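Moving out of a shared apartment in 2 weeks, how do I split the cleaning and the deposit?

Posted by Orla Lenihan in Renting and Roommates
Saturday, June 18, 2022

Four of us signed one lease together in Clestidthorpe. Two of us are leaving at the end of it and the other two want to stay on with a new agreement. The deposit was $2,000, paid in equal shares, and the management company (Noonan) holds it.

My problem is that the two who are staying say there is no need to clean now, and that they will settle our share with us whenever they leave. I don't want to wait for that. I also don't want to pay for damage that happens after I'm gone. Noonan told me on the phone that they treat it as one deposit and don't do partial refunds while anyone is still living there.

The place is in fair shape. There is a mark on the hall wall from a bike and the oven needs work. The common room has the usual clutter.

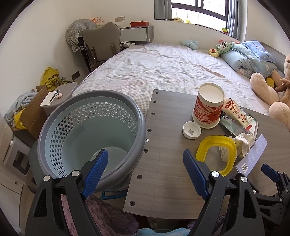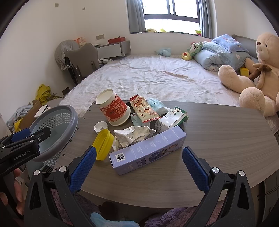

I have the move-in checklist from December, signed by all of us. Is that enough to get my money back from the roommates directly? And do I have to clean the whole apartment or only my room and half of the rest?

Gualtiero Pagano

I went through this with a place in Zilesau. What Noonan told you is common. If all the names are on one lease, the landlord usually doesn't care who paid what. The people who stay, or the new people moving in, pay you your share, and they take over your part of the deposit.

Do it like this:

Walk through the apartment with all four of you present and the move-in checklist in hand. Write down anything that is different. Decide on a fair amount for each item and who it belongs to. The bike mark belongs to the owner of the bike. The oven belongs to everybody.

Take the total off the deposit, divide what's left by four, and add back anything that was one person's fault to that person's bill. Then put it on one page: names, date, the amount each person leaving will get, and the day it will be paid. Everyone signs. Keep a copy each.

Ask Noonan to take your name off the lease in writing. This matters more than the money. If there is a new agreement, your name should not be on it, and you want something from them that says your responsibility ended on a certain day. A phone call is no good for that.

For the cleaning, your own room is all yours. For the shared rooms I would make a list and split it four ways, even if two people are staying. They get a clean kitchen out of it, so they have no reason to complain.

Rajkumari Malhotra

Just stop paying the last month and let them keep the deposit, that's what everyone does.

Colm Carroll

Please don't do what the post above says. The deposit isn't rent, and in many places you can be charged late fees or taken to court over it. It would also fall on your roommates, who are on the same lease.

I agree with most of what Gualtiero wrote. I'd add that the rules depend on your state, so look up the tenant handbook for yours, or call the local tenant office. Some states make the landlord do a walk-through if you ask for one in writing.

On the oven, take the racks out and soak them overnight in the bathtub with dish soap and hot water. Put an old towel down first or you will scratch the tub and have another thing to argue over. Baking soda paste on the inside, leave it 12 hours, wipe it out. Keep it off the heating elements.

If the roommates can't pay you all at once, two payments is reasonable. Get the dates on the same sheet.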